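Keeping stamps and ink pads in good order

I make cards at home for many years, and in March I moved all my stamping things into one small corner. While I was sorting I wrote down the tips that work for me.

Clear stamps

Clean them right after use. A damp cloth without fluff is enough for most dye inks. For permanent ink I use a little stamp cleaner, and then I wipe again with plain water. Do not use alcohol on clear stamps, it makes them hard and after some months they crack.

If a new stamp does not take the ink well, rub it softly with a white eraser. It has a thin film from the factory. My friend Malou Stougaard presses hers on her palm a few times and says it does the same.

Ink pads

Dye pads I store upside down, so the ink stays near the surface. Pigment pads can lie as they like. When a pad becomes pale, put 5 drops of refill ink on it and spread them with the back of an old spoon. Close the lid and wait until the next day before you decide to add more.

Card stock

Thin paper bends under wet ink. I buy 120 lb card for the base and keep it flat in a drawer, never standing. My Puken box holds 13 stamp sets if I take them out of the thick packages and put them in plain sleeves.

The cloth

Old cotton T-shirts are better than kitchen paper, which leaves small hairs on the stamp. Cut them in squares as big as your hand. Wash them without softener, otherwise the cloth becomes greasy and pushes the water away.

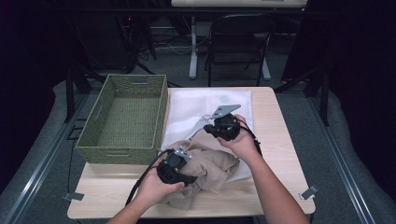
A crumpled beige cloth on a light wood table top.

I keep one cloth for dark inks and another for light ones. Black ink never comes out completely, and it can travel to your yellow stamps.

Labels

Stamp every design once on a sheet of white paper and put the sheet in front of the sleeve. Write also the date when you bought the set. Elínborg Zoëga asked me if pencil is good for this. Yes, but press lightly.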